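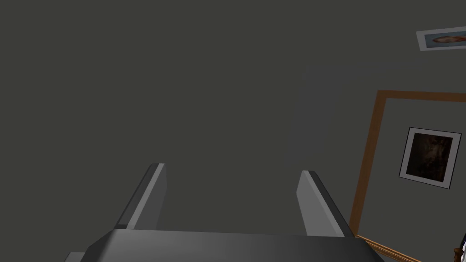

Okay, long one tonight. We finally finished writing the house rules for our sim-to-robot work and I want to get them down before I forget why we argued over half of them. Thread!

Background for anyone new here: I look after the practice runs for a small home-help arm we call Esik. It learns in simulated rooms first and then it gets a turn in our test apartment. The rules cover everything between "somebody made a room" and "the arm moves near a person."

We had rules before, sort of. They lived in a chat channel, a sticky note and my head. My head went on vacation in June and things got interesting.

Rule 1. Every run starts with the gripper open and empty, and the run file has to say so. Sounds silly, right? But we had a batch where the hand began closed in part of the set and open in the rest, and we spent a whole week comparing numbers that could not be compared.

Rule 2. Look at the wrist view before you launch anything. With your eyes! If all you've got between the fingers is a big gray wall, write that down. A blank wall is a perfectly fair place to start, but the person reading the results needs to know the arm had to go find its task first.

Related: tilted views stay in. The wrist tips, so the room tips. Door trim runs off on a diagonal, pictures hang at funny angles, and a person looking at it wants to straighten it all up. Please don't. The arm has to work with what its own wrist gives it.

(I was on the wrong side of that one for months. I used to rotate them so they'd look nice in slides. Sorry, everybody.)

Rule 3. Rooms get decorated. Wood trim, framed pictures on the walls, the odd bit of furniture. Our first rooms were bare boxes and Esik did great in them and then got very confused in the apartment, where people hang stuff up.

Rule 4 is the one with the numbers. A new behavior has to get through 1,000 simulated runs with no hard contact before it goes anywhere near the real arm. Hard contact means walls, trim, frames, its own base, all of it. One hit and the count goes back to zero.

Yes, zero. Yes, people grumbled. The last behavior we cleared took 1,554 runs in total to get there, so it's annoying but it's not the end of the world. Most of those went by overnight while I was asleep.

Rule 5. Nobody deletes a bad run. You can tag it, you can leave a cranky comment on it, but it stays in the folder. I have gone back to "useless" runs so many times now.

Rule 6. A pass in simulation gets you a slow turn on the real arm and that's all it gets you. We do 5 slow turns with a hand on the stop button, and the person holding the button isn't allowed to also be the person taking notes. I tried doing both. I took nice notes.

Somebody asked in replies last time whether we follow a published standard. For the real arm, yes, we work from the safety documents for our kind of machine, and we have an outside reviewer at Carnmont go through our risk sheet. The stuff in this thread sits on top of that. It doesn't replace any of it.

For the simulated side we mostly had to make up our own. Tronora (that's our room builder) will happily let you run whatever you want, with no start check and no log. Which is great at 4 p.m. when you're playing around and terrible when you're trying to work out what happened a month later.

Rule 7. Name the room version in the result. We moved a door in one room and kept the same name, and two of us had a very polite fight over whose numbers were right. Both were! Different door.

So that's 7 rules. It was longer. We cut anything that couldn't be checked by a tired person with one screen open. "Be careful with lighting" got cut, for instance. Careful how? We swapped it for a line in the run file with the lighting setting in it.

The one I'm still not sure about is how much dark wall is too much. If the hand is gray and the wall is gray, that's a hard view to learn from, and I'd like to have plenty of those. A teammate thinks we should cap them per batch. We left it open, with a note to look again after the next round.

If you're writing your own list, my advice is to start with the last thing that burned you and write the rule that would have caught it. Then do the one before that. We tried starting with an outline and it was so boring we quit - twice.

Also print it. Ours is taped up next to the stop button and people do read it while they wait for the arm to get home.

Our friends over at Arain do their start check out loud, two people, one reads and one answers. I laughed when I heard about it and now I kind of want to try it with the next batch.

I'll post the run file template once I've cleaned out the swear words. If you have a rule for comparing wrist views across room versions, please send it over, ours is still pretty clunky. Going to bed, there's a batch running!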